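Route notes, Rergate to Zekham, November 2020

The route was driven in one direction over two days, with an overnight stop at Ullotum. Road surface is paved throughout except for the last 8 miles before Zekham, which are graded gravel. A standard passenger car handled the gravel without trouble at 25 mph. Fuel is sold at Rergate and Ullotum only. There are 40 miles between the Ullotum pump and Zekham, and no cell signal for most of them.

**Day 1.** The road leaves Rergate on the north side of the river and climbs in long switchbacks. Pullouts are on the right going up, so westbound drivers have the easier access. The second pullout is the deepest and will take a trailer. The overlook at the top has a pit toilet, no water, and 3 marked spaces. Fog closed the view to the south until late morning.

Ullotum has one motel and the Vondráček visitor center, which covers the history of the road grade. Deolinda Marinho, who runs the front desk, supplied the current gate schedule. The upper gate shuts at dusk and is not staffed.

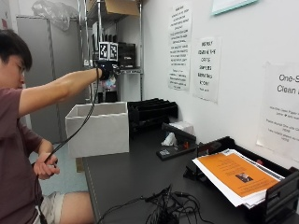
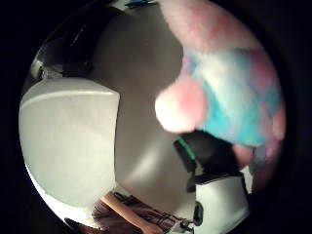 *Indoors: at the metal shelf unit (first), and pink and turquoise fluff, close up (second).*

**Day 2.** Departure from Ullotum was at first light. The grade east of town reaches 8 percent in two places; low gear is advised on the descent. Guardrail is intermittent. The narrow section through the cut is signed for one lane, with uphill traffic given priority.

Beyond the cut the valley opens and the road runs straight to the gravel. The grain elevator at the junction is the only landmark, and the turn for Zekham comes directly after it. The sign faces eastbound traffic only.

Zekham campground was open with limited service. Sites 1 through 12 had water; the rest had been shut off for winter. Full service resumes in April. Payment is by check or exact cash at the box.

Total driving time, stops excluded: 6 hours 10 minutes.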